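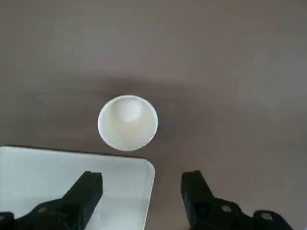
Ranidside Kitchen — Tables and Cups

The shared kitchen at Ranidside reopened in March with new tables and a new coffee corner. Vasylyna Zhuravel and Lukian Romaniuk look after the kitchen and keep this page up to date.

1. Paper cup, empty, from above. Plain white to cream, no print on the rim. The tabletop is the gray-brown we chose over the lighter sample.

More pictures will be added once the shelves are up — the brackets from Tveit came in the wrong length and went back.

The cups are kept in the cabinet left of the sink. A case lasts us around 4 weeks. Please bring your own mug if you have one, and leave the last sleeve for visitors.

To send in a picture of your own, drop it off with Lukian in room 476 before noon.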